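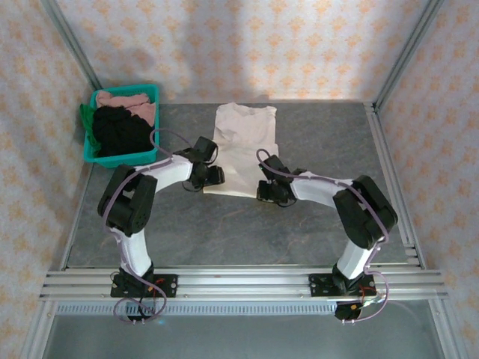
Amarachi Ezeani
Senior Research Fellow, Household Textiles Programme, Udum Institute

4. Storage, creasing and the end of use

4.1 Why storage was recorded separately

Studies of clothing life have tended to concentrate on washing. Water temperature, detergent and drying method are easy to ask about and easy to compare between households. The time a garment spends put away is much longer than the time it spends in the wash, yet it is usually covered by a single question or left out. In the present study, storage was given its own section in the household diary. Each of the 361 participating households was asked to record how cotton tops were put away, where they were kept, and what had lain on top of them.

The diaries yielded usable entries for 1,362 garments. An entry was treated as usable if it named the type of garment, the method of storage and the outcome at the end of the diary period: still worn, kept but not worn, passed on, or thrown away. Entries that gave only the place of storage were set aside. They were most frequent in Meltska, where the first printing of the diary had a narrow column that many households left blank. The column was widened for Mekel and the fault did not recur.

4.2 Methods of putting away

Households described their methods in their own words, and the coding scheme was built from those words after the diaries had been returned. The main groups were hanging, flat folding, rolling and what respondents most often called "the pile". The pile is a storage method in its own right and was coded as such. Several diaries show a garment moving from the drying rack to the pile and from the pile to the wearer for the whole of the diary period, without entering a drawer or wardrobe.

Flat folding was the usual practice for T-shirts in both towns. Within this group there was a good deal of variation. Some respondents folded lengthwise first and then across; others brought the sleeves in behind the body and folded upwards from the hem. Method appeared to be learned at home and was seldom changed in adult life, although respondents who had moved to smaller dwellings reported folding more tightly than before. Haruna has described the same pattern for bed linen, and we follow her in treating the size of the shelf as part of the method.

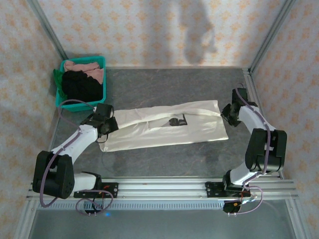 Creases in stored cotton fall into two kinds, and the diaries did not always distinguish between them. The first is the set crease, which follows a deliberate fold and is held by the weight of whatever lies above it. The second is the loose wrinkle, which forms when cloth is gathered or pushed together and has no settled line. Both may be found on the same piece. In Figure 2 the cloth carries a long raised fold curving along its upper half, while small wrinkles are spread over the left half; the fold also covers part of the black print. Respondents were far more concerned about the first kind where it met a printed design, and a fold across a print was given as a reason for ceasing to wear a garment even when the cloth was otherwise sound.

Figure 2. Fold and wrinkles in white cloth with a printed graphic.

We had not expected prints to feature so strongly. The diary contained no question on them, and the remarks were made in the space left for general comments. They include complaints of cracking along the fold line, of two printed surfaces sticking together in warm weather, and of lettering that had become hard to read. Whether the damage was caused in storage or in the wash cannot be settled from the diaries. It is clear, however, that the wearers themselves blamed storage, and that some had begun to turn printed garments inside out before putting them away.

4.3 Handling before storage

The interval between drying and putting away was recorded in hours. Where it was short, garments were generally folded singly and laid on an existing stack. Where it was long, they were more often lifted in a bundle and sorted later, sometimes by another member of the household. The second practice is associated in our entries with more loose wrinkling and with a higher share of garments described as "needing an iron" – a description which, in households that did not own an iron, often came shortly before disuse.

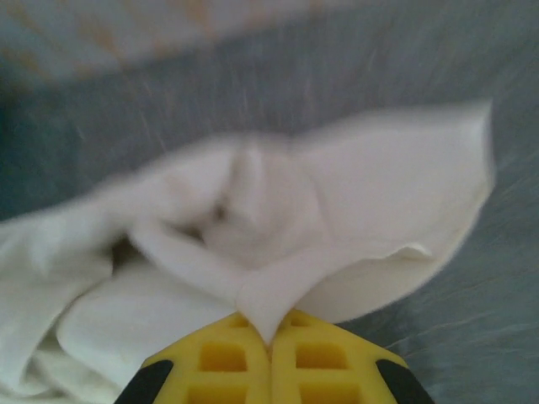

Ekene Onyeka, commenting on an earlier draft of this section, objected that the interval was being asked to explain too much. A household that leaves its washing for a day, he wrote, "may simply be a household with more people in it and less shelf", and the wrinkling would then be a sign of crowding and not of delay. The point is a fair one. We therefore repeated the comparison using only households of similar size. The association became weaker but did not disappear, and we report it here with that caution.

A further difficulty concerns the word "folded" itself. In follow-up interviews, Tormod Vik and Olanrewaju Adebisi found that respondents used it for anything from a garment squared to the width of a shelf to one doubled over once and laid on a chair. 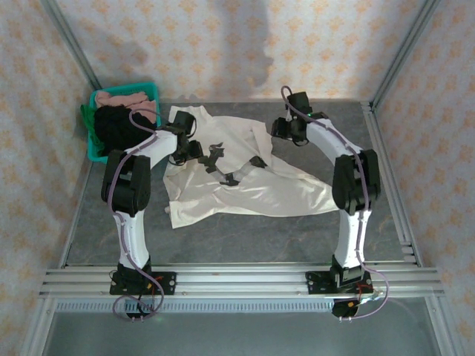 The same looseness affects the word "stack", which was applied to two garments as readily as to a full shelf. In the Mekel interviews a stack could contain up to 30 items, and the lowest of these had in some cases not been worn for several seasons. Garments at the bottom were seldom damaged. They had merely gone out of sight, and when they were brought out for the interview a number of respondents expressed surprise at still owning them. For the purposes of Section 5, such garments are counted as kept but not worn, following the practice set out by Miettinen. Those which respondents said they would begin wearing again are listed separately and are not included in the estimates of clothing life.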